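How to Ask a Busy Person for Advice (and Get an Answer)

When I was putting together my first small business gathering in Hillport, I had a venue, a date in October, and not one clue about how to fill the seats. What I did have was a list of people who had already done it well, and a terrible fear of bothering any of them. I must have written my first note to Valdir Lins a dozen times before I finally hit send, and he wrote back the same evening! All that fretting, and the man was happy to help.

I've been on both ends of these notes since then, and I'd love to save you some of the fretting. You can do the whole thing in an afternoon with a cup of coffee next to you.

Step 1: Pick one person and one question

Most of us start too wide. We want to know how to price the tickets, how to find speakers, whether to serve lunch, and what to do about the parking. Write all of that down if it helps (I always do, on the back of whatever envelope is closest), and then circle the one thing that's really keeping you stuck.

Now think about who has dealt with that exact thing. The person doesn't have to be famous, and in my experience it's better if they're only a few years ahead of you, when the mistakes are still fresh in their minds. Érica Tavares had run only two workshops when I asked her about refund policies, and she gave me wording I still use.

Step 2: Do your reading first

Spend half an hour with whatever they've already put out into the world: a newsletter, a talk, an old interview. If the answer to your question is sitting right there, wonderful, you can ask a better one. And if it isn't, you'll be able to mention the part you found useful, which tells them you came to them on purpose.

Step 3: Write a short note

Four sentences is plenty. I know that sounds stingy coming from someone who goes on the way I do, but trust me on this one. Say who you are, say why you picked them, ask your question, and tell them how much time you're hoping for. Mine to Valdir ended up like this:

"Hello Mr. Lins, I'm planning a one-day gathering for shop owners in Hillport this fall. I read your piece on starting Lacerda with no mailing list, and the part about inviting people by telephone stayed with me. How did you decide whom to call first? If you could spare ten minutes on the phone, or a line or two by email, I'd be very grateful."

Notice that he could have answered from his phone while waiting for a sandwich. Leave out the attachments and the long history of your idea, and please don't ask to "pick their brain." I've never met anyone who enjoyed hearing it.
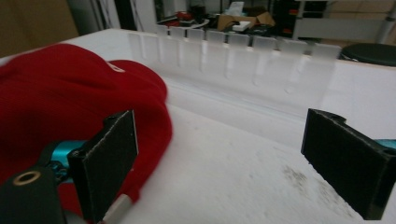 Step 4: Send it, then wait a little

I like to send these early on a Wednesday, when the Monday pile has usually been cleared away. Then close the laptop and go do something else. If you haven't heard back after eight days, send one cheerful follow-up, with your original note underneath so they don't have to hunt for it. After that, let it go and write to the next person on your list. People have sick kids and broken furnaces and product launches, and silence very rarely has anything to do with you.

Step 5: Keep the call to the time you asked for

If they say yes to a call, be the one who watches the clock. Have your question ready, plus a spare in case the first gets answered quickly. Take notes by hand if you can stand your own handwriting. When your ten minutes are up, say so. Nine times out of ten they'll wave you on and keep talking, but let that be their choice.

One more thing to ask before you hang up: "Is there anyone else I should talk to?" That's how I met Panya Chuensuk, who has been patiently looking over my budgets ever since.

Step 6: Say thank you twice

The first thank-you goes out the same day, and it can be two lines long. The second one goes out later, once you've tried what they suggested, and this is the one so many people forget. Tell them what you did and how it went, even if it went a little sideways. I told Valdir that my telephone list had worked beautifully except for the morning I called the same bakery twice, and he's brought up that bakery every time we've spoken since.

If you have an advice note of your own sitting in a drafts folder, go read it over one more time, cut the apology from the opening, and send it.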